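Gelance Teleoperation Sessions: Gallery

Jondport lab, bench 2
Posted Dec 18, 2023 by Uzma Jadoon

Gelance is our set of hand-demonstrated grasps on everyday packaging. An operator drives the arm from a leader device, the follower copies the joint positions, and the wrist camera records alongside the joint encoders. No scripted motion is used at any point between the start and stop pedal. The gallery covers the can task, which was added in June after the box and pouch tasks were stable.

The target for the can task was 200 accepted demonstrations. Each one starts from a different arm pose and ends with the can released and the gripper withdrawn. Operators work in blocks of 30 and then hand over the leader arm. Longer blocks were tried early on and the approach paths became too similar to each other, so the limit stayed.

Wrist view is the primary stream for training. The overhead stream is kept for review and for sorting out disputes over whether a grasp was made cleanly. At close range the overhead camera mostly sees the back of the gripper, and the operator has to rely on the wrist feed to judge where the fingers are relative to the can.

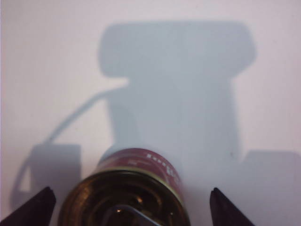

Finger alignment is the part new operators find hardest. The leader handle has no force feedback in the current Schouten build, so contact has to be read from the video and from the motor current trace on the second monitor. We ask operators to bring both fingers level with the can before starting to close, and to close slowly over the last stretch. A fast close tends to push a can sideways off one finger before the other arrives.

Curved metal and printed labels are useful to have in the set for a different reason. Highlights on a rim move as the wrist moves, and a policy trained only on matte cartons does poorly with that. The arm also throws its own shadow on the work surface at most approach angles. We left the lighting alone and let the shadow vary with the pose. An early run with a ring light on the wrist gave cleaner video and worse transfer to the Grerkier cell, where the lights are fixed overhead.

Of the demonstrations recorded so far, 37 were rejected on review. The usual causes were a late stop pedal, a dropped video segment, or a regrasp in the middle of a take. Regrasps are now kept in a separate folder with their own label, as there is some interest in training recovery behavior from them. They are not mixed into the main set.

Notes for operators joining the next round:

Home the leader arm before enabling the follower.
Check cable slack at the wrist with the arm fully extended.
Press the stop pedal after the gripper has cleared the object.
Log a rejected take with a reason code. Do not delete it.

Questions about the file layout or the joint calibration procedure go to Uzma Jadoon at the Jondport lab. The pouch task has its own gallery page.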